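Home | News | Groups | Minutes | Contact

We use cookies to keep this site running. Accept | Settings

Flunton Makers' Circle
Minutes of the open day review meeting, October 2023

Chair: Eleri Mostyn
Notes: Dorian Barbier

1. Visit to the Tellusero home handling demonstration

Eleri opened with the visit, and it took up most of the evening – everyone who went had something to say! The demonstration was on picking up and setting down ordinary dishes with the hand-held grippers, at a table with the household things left around it.

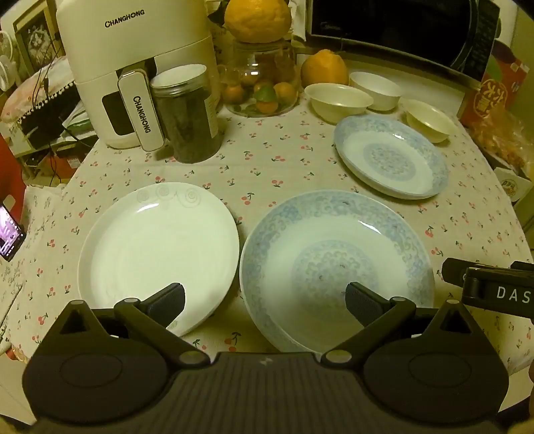
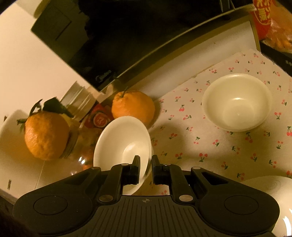 Plates and bowls on the cherry cloth.

2. What members thought

Dorian was delighted that the tableware was the sort any of us would own. He had expected foam blocks. He tried a bowl himself and found the rim much harder than the plates, as the fingers have to go one on each side of the wall before you squeeze. His third attempt was a good one and got a round of applause.

Eleri liked being allowed to handle the tool for as long as she wanted. She found it lighter than it looks, though her wrist was tired after 28 tries. Our hosts answered every question, including the long one about why a thin plate lying flat is such a nuisance to lift.

The talk afterward, on the Isutach project, was well attended, with nearly 70 people in the room. Members would have liked more on how the recordings are sorted. The handout covers some of it and Dorian will bring copies.

3. Return visit

Agreed to invite the Tellusero team to our own open day in November. MacLeish Hall has been asked for the big room with the long tables. Eleri to write to the team this week and offer them five hours, with a break for lunch.

Members are asked to bring plates and bowls from home – odd shapes very welcome, nothing precious.

4. Costs

Hall and travel together come to $900. Approved.

5. Any other business

Dorian asked for the spare key to the tool cupboard to be returned. Meeting closed after tea.

Sign up for our newsletter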